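Storing Fresh Fruit in Shared Kitchens

Residents of Curkell House are asked to follow these steps when stocking the common kitchens.

Step 1. Sort the fruit
Remove any piece that is split, leaking or moldy. Compost bins are emptied at 13:00.

Step 2. Keep ripening fruit out of the refrigerator
Peaches, pears and plums stay at room temperature until they soften slightly at the stem. Wash fruit only before eating.

Step 3. Choose an open container
A woven basket lets air reach the fruit from the sides.

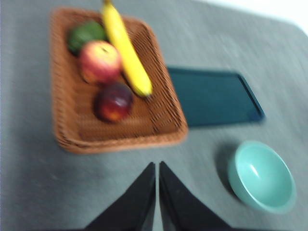
Step 4. Report shortages
Call Bakari Massawe in Residential Services at extension 586.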